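Tustville lab weighs second humanoid, vote due in March

TUSTVILLE – The Patwary lab wants a second humanoid robot, and it wants the money settled by March. Budget request went in this morning. It asks for 184 thousand dollars over 2 years, with the robot itself taking the biggest share.

Rest of it is less exciting. Hands, spare cables, a service contract, training for staff. Also floor work at the Drunden annex, where the new machine would go if the plan is aproved.

Hermine Fankhauser, who runs purchasing for the lab, said the hands are what blew up the first estimate. "We priced the body and sort of forgot the fingers," she said. "Fingers wear out. You need spares on the shelf or you're waiting."
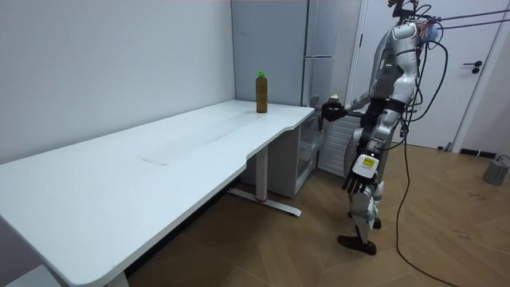 A humanoid robot at a desk with an object in its raised hand. Tabletop handling is a main part of the lab's work.

Two offers are on the table. One is a straight purchase. The other, from leasing firm Lulero, spreads the cost over 42 months and includes repairs, but no extra hands. Fankhauser said the lease comes out around 20 percent higher in the end – "but then somebody else fixes it."

Not everyone is sold. Some staff would prefer to hold off a year and put the money into desks, storage and a bigger room at Drunden first. Power is a question too, the annex wiring is old and no one has quoted for a upgrade yet.

Delivery would take several months after signing, under either offer. The lab has asked both suppliers for revised quotes, with hands listed seperately this time. Those go to the budget office before the vote.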